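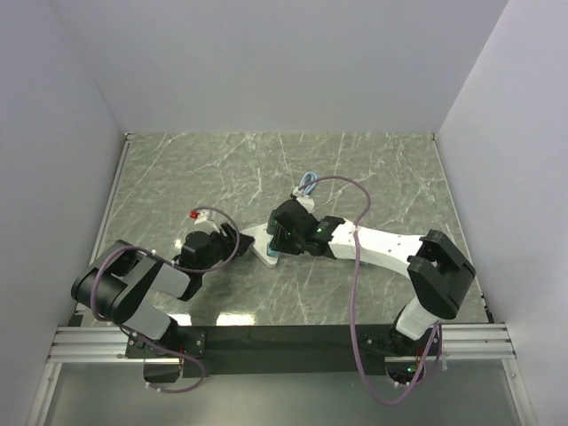
Marble: the Rock That Used to Be Something Else

Posh hotels love marble. So do banks, museums, and anybody who wants you to wipe your feet before coming in. It looks calm and expensive, as if it has never had a difficult day in its life.

Marble has had a dreadful time. It has been buried, squashed and baked, and before any of that it was mostly dead sea creatures. Let's start with them.

It begins with shells

Picture a warm, shallow sea, a very long time before there were people to paddle in it. The water is full of small animals building shells and hard skeletons out of a mineral called calcite. Some of them are snails and some are corals. A great many are too small to see, and have names far too long for their size.

When they die, the hard bits drop to the seabed. More land on top. Nobody tidies up. After a few million years there is a thick layer of broken shell and limy mud, and the weight of everything above presses it together until it sets into a rock called limestone.

You have probably met limestone. It is often a dull, creamy grey, and if you look closely at some kinds you can spot bits of fossil in it. Plenty of limestone stays exactly as it is for ever and is perfectly happy. The rest is in for trouble.

Squash, bake, wait

The outside of the Earth is broken into giant slabs called plates, and they move at about the speed your fingernails grow. You would think nothing moving at fingernail speed could do much damage. But when two plates push into each other and keep on pushing, the rocks between them get crumpled up into mountains, or shoved a long way down.

Down there it is hot. It can be hotter than the oven when someone is making pizza, and often a good deal hotter than that. The limestone doesn't melt, though. It stays solid and quietly rearranges itself. The tiny grains of calcite grow into bigger crystals that lock together like the pieces of a jigsaw, and the fossils usually get wiped out along the way (hard luck, snails).

The new rock is marble. Geologists call this sort of change metamorphism, from Greek words for changing shape. Caterpillars do something with a similar name, but they are finished in a few weeks and get wings at the end of it.

Where do the squiggles come from?

Pure marble is white. Sculptors are very fond of it and will travel a long way for a good lump. Most marble isn't pure, though, because the mud it started from wasn't either. There was clay in it, or sand, or a bit of iron, and all of that got cooked in with the rest.

Iron can turn marble pink, red or yellow. Carbon, left over from living things, makes it grey or black. Green often comes from a mineral called serpentine, which gets its name from looking a bit like snakeskin.

Then there are the veins, the lines that wander across the stone like rivers on a map drawn by someone on a bus. Many of them began as cracks. Water seeped in, carrying dissolved minerals, and left them behind until the crack was filled. If the rock cracked again later, another vein might cut straight across the first one. You can sometimes work out which is older: the line that has been cut through must have been there first.

Our reader Zuweira Appiah wrote in to ask whether any two pieces of marble are the same. No, Zuweira. Two slices cut one after the other from the same block can look like close relations, and builders sometimes open them out side by side like the pages of a book. But they won't match exactly.

Getting it out

A place where stone is dug up is called a quarry. People used to split marble by banging wedges into it, which took ages and was hard on the thumbs. These days quarry workers usually cut it with a long wire loop studded with tiny diamonds, cooled with water as it goes round. They are not the sort of diamonds you would put in a ring.

Marble is heavy. A cube of it one metre along each side weighs more than two and a half tonnes, or roughly 70 eleven-year-olds, and the eleven-year-olds would be easier to get on to a lorry.

The weakness

Here is something marble would prefer you not to know: it is scared of lemons.

Calcite reacts with acid. Spill lemon juice on a polished marble worktop and it will eat away a very thin layer of the surface, leaving a dull patch. Vinegar does it too, and so does cola. Rain is slightly acidic as well, and that is why old marble statues that live outdoors lose the sharp edges of their faces, starting, sadly, with the nose.

Try it yourself (but not on the worktop)

You will need a piece of eggshell, a glass and some vinegar. Eggshell is made mostly of calcium carbonate. Calcite is too, so the shell makes a good stand-in, and it is a lot cheaper than a statue.

Rinse the shell and put it in the glass. Pour in enough vinegar to cover it, then watch closely. The bubbles are carbon dioxide, the same gas that makes drinks fizzy. Leave it overnight and have a look in the morning. Wash your hands afterwards, and tell whoever shares your kitchen that the glass isn't a drink.

Is it real?

A lot of things that look like marble have never been near a mountain. The pattern can be printed, painted or moulded on to all sorts of materials, and people have been faking it since ancient times. Some old churches have wooden pillars painted so carefully that you only find out when you knock on them. (Ask before you knock.)

Two clues can help. Real marble usually feels cool, as it draws the heat out of your hand quite quickly. And a printed pattern often repeats, so if you find the same squiggle twice, be suspicious.

Words to know

Calcite: the mineral that most marble is made of.
Limestone: a rock often made from shells and limy mud. Marble, before the trouble started.
Metamorphism: when heat and pressure turn one kind of rock into another without melting it.
Vein: a line of mineral running through a rock.

Written by Liv Eklund. Rocks checked by Benito Barroso, who made us take out the joke about gneiss.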